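Pantry tips from the Gresen open day

Posted 3 May 2019 in Kitchen & Cupboards

Last month I went to an open day at the Gresen workshop, where Fundemier had set up a robot to fetch snacks. You asked for something, and two white arms had a think about it and put it on a tray. I stood there for much longer than I had planned, partly for the robot and partly because its shelf was tidier than mine.

A robot is a poor judge of character but a very good judge of cupboards. It can't shove things aside with an elbow while holding a cup of tea. Anything that annoys it probably annoys you too, and you've just stopped noticing. I came home with a pocketful of notes and a Myklebust tote bag, and spent the weekend on the pantry.

1. Go up in steps

The snacks were on a clear stepped stand, with everything tilted the same way and each row a bit higher than the last. I had seen these in shops and filed them under Things For People With Matching Towels. I was wrong. A stepped riser at the back of a deep shelf means the chickpeas no longer live behind the other chickpeas.

You don't need to buy one. Offcuts of shelving work, and so do upturned loaf tins, though you'll miss them the next time you want a loaf. Clear plastic is nice for seeing what's underneath but shows every crumb, and it glares like mad under a downlight.

2. Leave a finger's width

Watch a gripper go in for something and you'll see how much room two fingers need. Mine need the same, plus a knuckle. Jars packed shoulder to shoulder look marvellous until you want the one in the middle and take its neighbours along for the ride.

Put your hand on the shelf and spread the jars until you can get hold of any one of them. You'll lose a jar's worth of space per row. In our house that was the fig paste, and I feel fine about it.

3. Use a tray with a lip

Whatever was asked for went on a plain pale tray with rounded corners and a low rim. I've been making school lunches straight on the bench for years and chasing grapes across it. Now everything for one lunch goes on a tray first, and gets packed from there. It also settles arguments about who has the bigger biscuit. 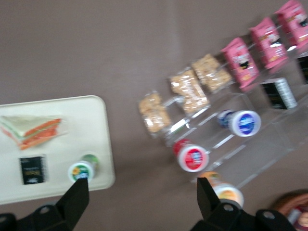 4. Lids are labels

Small round tubs are a menace from above because they all look alike. The ones on the stand had a different colour on every lid, and you could tell the green from the blue from across the room. At home I've put a dot of coloured tape on every spice lid in the drawer: red for hot, green for leaves, yellow for anything I bought for one curry in 2 moods of optimism. Masking tape and a felt pen will do if you have no coloured tape. Wipe the lid with a bit of metho first or the dots come off by Easter.

5. Baskets for the floppy stuff

Puffed snacks in bags won't stand up for anybody, human or otherwise. A round wicker basket keeps them in one spot. Our chip bags now have a basket of their own, and the rice cakes are in there on probation. Line it with a tea towel if your wicker sheds.

Foil containers stack well in an oval basket, I noticed, which saves that awful avalanche from the top cupboard. And bottles get their own rack, in rows. Don't mix them in with the packets. I counted 14 sauce bottles when I emptied ours, 3 of them the same soy.

6. Turn all the packets the same way

It costs you a minute after the shopping and saves you reading the back of a biscuit packet upside down. The young bloke from Aker who was running the talks told us they'd done 295 fetches that week, and that a packet facing the wrong way held things up more than anything else. I believe him. I live with teenagers.

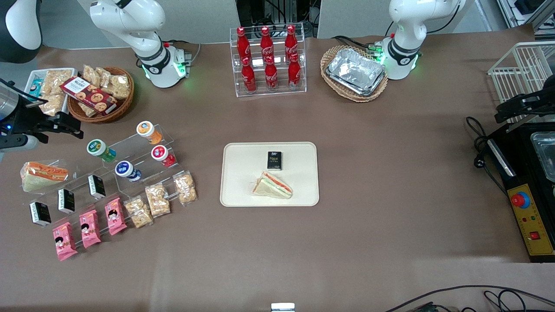
Eduardo Pascual wrote in to say he has tried the stepped shelf and has one complaint: the top step is now so easy to reach that the good biscuits last roughly a day. He has moved them down to the bottom, behind the lentils, and recommends that everyone else do the same and keep quiet about it.

I've moved ours too. The lentils are on the left, if you're visiting.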